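Workshop Tips: Budgeting for a Two-Arm Robot Bench

By Conceição Calado
Updated 2023-01-15

If you are planning a small bench with two robot arms for sorting and tidying work, the arms will be the easy part of the shopping. Most of the trouble comes from the things you buy afterward, in a hurry, at full price. These tips come from setting up the bench in our shop on Tranard Street and from helping Savvas Psarras price a second one.

Write down the job before you look at arms

Put the task on one sheet of paper. Ours said: pick up small household things, open and close a box, move items from one side of the table to the other. That told us we needed modest reach and a light payload. Savvas had been looking at arms that could lift 10 kilos, and nothing on his list weighed more than a coffee mug.

Note the largest and smallest object you expect to handle. The gripper has to open wide enough for the first and close far enough for the second. Check both numbers before you pay, and check them with the finger pads you plan to use, as pads take up room.

Split the budget into four lines

1. Arms and grippers
2. Frame, rail and table
3. Cameras, cables and power
4. Spares and things you forgot

Keep line 4 at 25 percent of the total. We started lower and went over by July. The overrun was $613, mostly cables, a second power supply and replacement gripper fingers.

Declan Ngata keeps the same four lines in a spreadsheet and adds a column for delivery time. Copy that. A cheap bracket that takes six weeks to arrive holds up everything bolted to it.

Measure the space with the arms stretched out

Catalog drawings often show arms folded. Lay masking tape on the floor or on a big table at full reach for each arm, then add a hand's width all the way round. Where the two taped areas overlap is where both arms can work on one object. If you want one arm to hold a box while the other lifts the lid, the box has to live in that overlap.

Leave room behind or beside the bench for a person with a screwdriver. We put ours too close to the wall the first time and had to unload the whole thing to move it.

Buy the frame in stock lengths

Aluminum extrusion is priced by length plus a charge per cut. Draw the frame so that as many pieces as possible are the same length. Our 1000 mm bars came uncut and saved a fair amount. Buy more corner brackets and T-nuts than the drawing calls for. They roll under things.

A rail along the front edge costs more than bolting each arm straight to the table, but it lets you change the spacing later without drilling. If you only have money for one upgrade, I would pick the rail.

Walls and table surface

Plain or patterned? Ask whoever will be using the camera pictures. Some people want a plain background while they get things running, and others want plenty of pattern so the software doesn't get used to a blank wall. Panels covered in wallpaper are cheap to redo. Keston board and paint cost us more than a roll of paper from the Hayes clearance shelf, and the paper went up in an evening.

Whatever you choose, fix it flat. A loose corner will catch on a cable sooner or later.

Cameras on the wrist

Budget for one on each arm and count the cable too. The cable has to be long enough for the arm at full stretch, with a loop of slack at the wrist. Measure along the arm, never in a straight line from base to gripper. Use soft ties and leave the joints free.

Ask the seller which connector is at each end. Keegan McKinnon ordered a set that fit the camera and did not fit the computer, and paid return postage on all of it.

Stock the table from the dollar aisle

You do not need special test objects. Pick things that differ in shape, softness and weight, and buy two of anything that might get crushed. A storage box with a lid is worth having from the start. On our table we also use a pink hand brush, a small red box, a little succulent in a white pot and a pair of black sponges, with a wire basket up on the back wall.

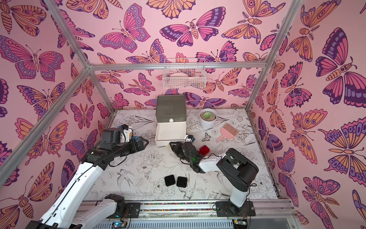

Power and wiring

Give each arm its own supply if the maker allows it. Put one switch within easy reach that cuts power to both, and make sure everyone who uses the bench knows where it is. An arm may drop when the power goes, so keep hands out from underneath.

Label both ends of every cable on the day you fit it. Small circuit boards should go in a cover or a tray. Add that to line 3; covers are cheap, and boards are a nuisance to replace.

New or used

Used arms can be a good buy if you can see them move first. Ask to have each joint run slowly through its whole range and listen for grinding. Ask for the software version and whether the maker still supports it. Walk away from anything with a cracked housing or a missing power supply, unless the price leaves room to fix both.

The Flerkari resale list is where Ashton Kerslake found our second gripper. Kotstead sells used rail and will cut it for you, but call ahead, as the counter closes at lunch.

Running costs

Set aside a little each month for finger pads, ties, fuses and the household objects that wear out. Write down what you replace and when. After half a year you will have your own figures, and you can drop mine.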